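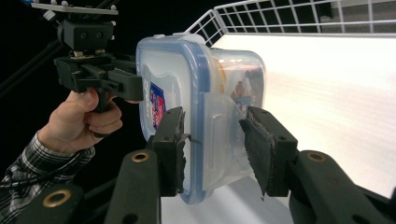
Service Time Should Count Toward the Engineering License

A lieutenant who spends four years keeping the generators and water plant running at a forward site leaves the service with experience that most state licensing boards treat as a puzzle. Some boards credit all of it. Some credit half. Others ask for the signature of a licensed engineer who supervised the work, and many military units don't have one.

I reviewed applications for a board panel for six years. One of the last files I handled was from Tiburcio Xolalpa, a former Army officer who had rebuilt the power distribution at a post called Tindall. His record ran to 119 pages. It included load calculations, fault logs, and test reports signed by his commander. The commander had a history degree. Under our rules the signature was worth nothing, and the application was held for 22 months while Xolalpa looked for someone who qualified.
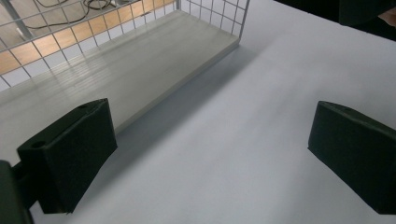 The purpose of the supervision rule is sound. A board needs evidence that a competent person checked the work. But a license is only one kind of evidence. The calculations can be read, and the test results can be compared with the design. A reviewer with the right background can do this in an afternoon.

Glenys Dobson, who chaired the panel before me, held that any exception would lower the standard. I disagree. The exam would stay the same, and so would the degree requirement. The only change would be to let two licensed reviewers examine the work product directly when no licensed supervisor was available.

Officers have a part in this too. Evaluation reports describe leadership at length and engineering hardly at all. Anyone in a technical billet should keep a separate log with dates, scope, and the decisions made, and have it signed before each transfer. Classified work can be summarized by function and voltage class without naming the site.

Our board takes up its experience rules again in November. The supervision clause is on the list for review.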